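Heva Chores: small-item packing set

Data card, version 4
Last edited Jul 25, 2021
Maintained by the Hutport bench group

What is in it

Wrist-camera and joint recordings of a two-armed robot doing small packing and tidying jobs at a table. Every episode was driven by a human operator. There are 1000 episodes in total, split into 800 for training, 100 for validation and 100 held back for testing. The held-back part isn't in the public download, and please don't ask for it by mail.

The jobs are the kind that come up at the end of a small assembly line or on a kitchen counter: put loose parts into their case, close a lid, move things from a tray to a box, fold a cloth once, set a cup upright. We picked them after reading too many claims that this sort of work was already solved. We don't think it is, and the set was made so that people can check for themselves.

What it is not

It is not evidence that a robot can pack earbuds. A person was making every decision. If you train on these episodes and your policy copies the motion on our table, you have learned our table. Move the tray a hand's width and try again before you write the abstract.

It is also not a benchmark of speed. Operators were told to take their time and most of them did. Anyone comparing episode length to a human packer should know that the human packer wins by a margin we found a little embarrassing, and that the human packer can also hold a conversation.

Known problems

Grippers. The fingers are wide compared with the parts. They cover a lot of the wrist view at exactly the moment you want to see the contact. We tried narrower ones from the Muli kit and they slipped on glossy surfaces, so we went back.

Labels. Success was marked by the operator at the end of each episode. Operators are generous. A lid that looks shut gets a "yes" whether or not it would stay shut if you picked it up and shook it. We plan to relabel in August with a second reader.

Lighting. Smooth white objects catch bright highlights, and depth estimates on them are poor. Don't trust depth on anything shiny.

Retries. Early on, some operators restarted an episode after a bad grasp. Those restarts were not logged, so the failure rate you compute from versions 1 and 2 will be too low. From version 3 on, failed grasps stay in.

Oversized parts. In the earbud task we used large stand-ins for the case and buds - nobody's pocket-size product would have survived the first week of trials, and the fingers could not have handled it anyway. A policy that works on these says very little about the real size. Keep that in mind when you see a demo video of this task, including ours.

Tasks

pack_buds: case in one gripper, buds in a tray, buds go into the case
close_lid: same case, empty, lid open at start
tray_to_box: mixed small parts
fold_once: one cloth, one fold
cup_upright: one cup, lying on its side

View from the wrist camera, task pack_buds: 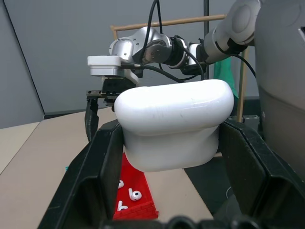

Case held between the fingers, three buds in the red tray, second arm behind.

Most of the difficulty is in a view like this one. The stems point in different directions, one bud is partly in the shadow of a finger, and the arm has to work out a grasp for each. A child would do it while watching television.

Baselines

We ran the Brurora imitation code with default settings. It did fairly well on cup_upright and badly on pack_buds. We are not printing a table, as the results moved too much between seeds to mean anything. If you get a stable number, send us the seeds along with it.

Use

Free for research and teaching. For anything else, write to the group first. When you report a success rate, say who judged it and how many tries were thrown out.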